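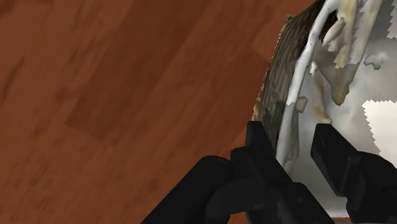 Trerkix Publishes Setup and Care Routine for Livis Gripper Cell

11/11/25 - Trerkix today released the full setup and maintenance routine for its Livis cell, a single-arm station that picks up open containers and other household-sized items with a two-finger gripper. The routine covers first installation, the simulated copy of the cell, regular care of the fingers and what to do when a finger has to be replaced. It is free to all current Livis owners.

The Livis cell is set up twice, once in software and once on the floor. In the simulated copy, the wrist view looks out past the black gripper fingers to the work surface, so an operator can check how the fingers sit against the wall and rim of a container before the real arm is powered. Trerkix asks operators to finish this check first and to save the finger positions under the name of the cell.

On the floor, the base plate is bolted down and leveled, and the arm is moved by hand to its home position. The fingers are then opened and closed 40 times with nothing between them. If the two tips do not meet evenly at the end of that run, the linkage screws are loosened, the tips are lined up against the setting block and the screws are tightened again. The closing run is repeated after any adjustment.

Care is based on cycles. After every 2000 grips, the cell stops at home and asks for service. The operator wipes down the fingertips, checks the linkage joints for play and looks over the cable where it enters the wrist. Joints are greased sparingly - too much grease works its way down to the tips. The service screen will not clear until the wrist view has been compared with the saved one.

A worn finger is replaced together with its partner. Trerkix supplies fingers in sets of 2, matched at the factory, and a changeover takes one person with a hex key and the setting block. Power must be off and the air line bled before the cover is removed. Once the new set is on, the closing run and the simulated check are both done again from the start.

The routine was tried out at Fiadzo, where 3 Livis cells run on the packing side of the plant. Several steps were reordered after that trial, and the section on cable wear was added.

A printed version will ship with new cells beginning in December. Owners of older cells can request a copy through their Trerkix service contact. Replacement finger sets and setting blocks are stocked by Trolinari, the parts distributor for the Livis line.

Recent releases
Trolinari Named Parts Distributor for Livis Line
Livis Service Screen Update Now Available
Fiadzo Adds Livis Cells to Packing Area
Trerkix Opens Operator Training Room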